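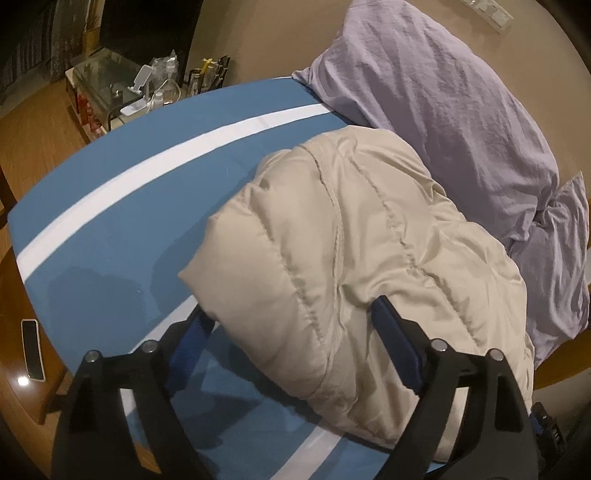

Last changed: 05/04/2018

The Beige One

My aunt left the house in Rindum to my brother and me, and my brother lives too far away, so in October I went alone with 3 rolls of garbage bags and a thermos.

I started with the back bedroom. It was the room where we slept as children, and I thought it would be the easy one. The blue mattress with the white bands was still there. We called it the boat. If you put your finger on the long white stripe and followed it along the edge, you could go all the way around the island and come back in time for supper. My brother was always the captain because he was older. I was the weather.

The beige thing was lying on the boat, folded, and the purple was behind it against the wall. I knew the purple immediately. It was what my aunt put behind her back when she was reading, and later when she was sick. But the beige thing I did not know. It was thick and a little shiny, stitched in fat rows like a field after plowing. I could not say if it was a coat or a blanket. I stood there with the bag open in my hand and I could not decide which pile it should go to, because I had made one pile for clothes and one pile for bedding, and I had been very proud of this system in the car.

I telephoned my brother.

"There is a beige thing," I said.

"What kind of thing?"

"Puffy. With seams. It was on the boat."

He was quiet, and I heard a tram going past behind him. Then he said, "Is it from Ternora?"

We had been in Ternora one time only, for 2 weeks, with my aunt, when I was six. I remember a station and a bowl of soup with an egg in it. My brother remembers everything, or he says so. He told me that the heating in the boarding house did not work, and that on the second night our aunt went out in the dark and came back with something big under her arm. She put it over the two of us and slept in her shoes herself, sitting in the chair.

"That one was brown," I said, though I did not remember it at all.

"It was beige. You threw up on it."

"I did not."

"You did. She washed it in the bathtub and it took three days to dry. She carried it on the train like a dead sheep."

I sat down on the edge of the boat. The room was cold too, and I had still my jacket on. I took the corner of the beige thing, the pointed one which was lying by itself on the blue, and I pressed it between two fingers. There was still air inside. It went down slowly and then came up again.

"Are you there?" my brother asked.

"I am here. Do you want it?"

"Where would I put it? We have no closets. You have seen how we live."

"So it should go in the bag."

"I did not say that it should go in the bag."

We went on like this for a while. He wanted to know about the garden, and if the man from Miteo had come to read the meter. I said yes to the meter and I said the garden was a garden. He asked me what was the weather. It was a joke, I think, but he asked it in the captain's voice, and I had to hold the telephone away from me for a moment.

"Wind from the north," I said. "Small waves."

"Good. Continue."

When he had hung up I worked quickly. I did the shelf, and the drawers, and the box with the sewing patterns. I found 19 buttons in a cough drop tin and a postcard of the harbor at Ra with nothing written on it. The dog next door barked at every bag that I carried out to the gate. By four o'clock the light was going and there was nothing left in the room except the boat and what was on it.

I had meant to drive home before dark. There was food in the refrigerator at home, and there was work in the morning. I went out to the car and put the thermos on the seat, and then I took it back inside again.

I lay down in my jacket and my shoes. The purple went behind my head. I pulled the beige thing open and over me, and it was long enough for one grown person if that person bent her knees. I tried to find with my hand the arms or the collar, to know finally what it was. I fell asleep before I came to the end of the seam.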